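Search the shop
Enter keyword or product code
Go

Shop > Kitchen > Preserving > Jars, Lids & Pans

Favavine Preserving Kit – the big one

I've been selling preserving gear for thirteen summers now and the Favavine kit is still the one I send people home with if they've got a tree out the back and no idea what to do with all those apricots. I've got one myself. It's had a hard life, it's been dropped down the laundry steps, and I used it again last week for a batch of tomato relish that went a bit heavy on the mustard seed (my fault, not the pan's).

What you get is the preserving pan, the rack that sits in the bottom, a wide-mouth funnel, a jar lifter and a dozen jars with lids. There's a little booklet too. The booklet is fine on timings but the recipes are very sweet, so I'd treat those as a starting point and go easy on the sugar in the chutneys. Don't muck about with the sugar in the jams though, or they won't set properly and you'll end up with syrup. Lovely on ice cream, mind you.

The pan

Stainless steel with a thick base, and the sides slope out a bit so the steam gets away while you're boiling. I've scorched jam in thinner pans more times than I'd like to admit and I've only done it once in this one, when I went out to bring the washing in and got talking over the fence. It soaked clean overnight with a spoonful of bicarb. The handle folds down flat, so it'll go in a normal cupboard, just not one of those skinny ones beside the oven.

It works on gas, electric and induction. On my old electric coil it takes its time coming up to the boil, so I fill the kettle first and give it a head start. If your cooktop is glass, lift it, don't drag it! It gets heavy once there's fruit in there.

The jars and lids

The jars are made by Cosby and I'm very fond of them. Straight sides, so you can get a knife right down into the corners, and a proper wide neck that takes half a peach without squashing it. They're marked up the side in 100 mL steps. The lids are one-piece with a pop button in the middle, and when the jar has cooled and sealed that button sits down flat. If you can still click it with your finger, the jar hasn't sealed, so put it in the fridge and eat it first.

You can use the jars year after year as long as there aren't any chips on the rim. Run your fingertip around the top before you fill them. The lids I replace every season. I know plenty of people who don't, and my own mum never did, but a packet of lids costs less than a jar of wasted cherries and I hate throwing out cherries.

Spare lids come in packets of 5, or there's a carton of 1000 if you're doing a market stall or a school fete. We do get asked to split the carton and I'm sorry but we can't, they come sealed from the supplier and I've nowhere to keep the leftovers.

The funnel and the lifter

Not much to say about a funnel. It fits the jars and it goes through the dishwasher. The lifter is the one I'd fuss over, because the cheap kind slips and a full jar going back into boiling water is a nasty business. The one in this kit is made by Dronik and has rubber sleeves on the grips. Dry the neck of the jar if you can, squeeze below the thread and lift straight up. I put an old tea towel on the bench and stand the jars on that with a gap between them, well away from the window if it's a cold morning.

If you're left-handed like me, it works just the same from either side.

What I'd add to it

A sugar thermometer, if you haven't got one. I test my jam on a cold saucer and always have, but beginners do seem to feel happier with a number to look at. We stock the Amissah clip-on one, and the clip fits over the rim of this pan without wobbling about. A decent long wooden spoon as well – the longer the better, because hot plum jam spits and it really does hurt.

Sizes, delivery and so on

The pan comes in one size only. We get asked for a smaller one every September when the early strawberries come in, and for a small batch I'd say just use your biggest saucepan and buy the jars on their own. They're on the jars page with the colour-lidded ones.

The kit goes out in one big box and it's heavy, so if you're collecting from the shop, bring the car around to the back lane and knock on the roller door. Orders placed before noon go out the same afternoon. If any of the jars arrive broken, send us an email with your order number and I'll pop new ones in the post. You don't need to send the bits back, please don't, I've cut myself opening one of those parcels.

Filed under: Jams & Chutneys | Bottling | Kits for Beginners
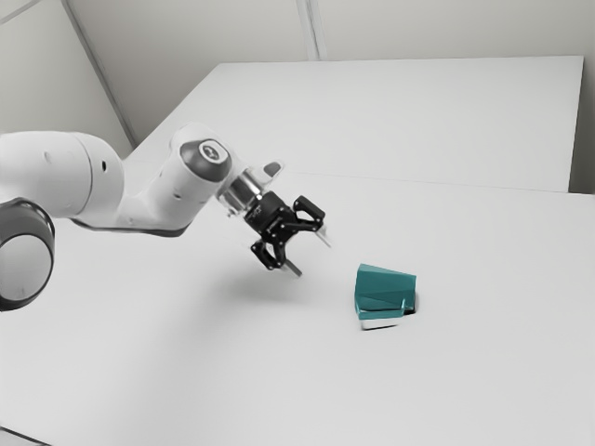
One more thing on the lids, before you order – the spares fit the Favavine jars and the older Cosby ones with the same wide neck, but they don't fit the narrow sauce bottles. Those take the small cap, and we sell them separately in gold or plain white.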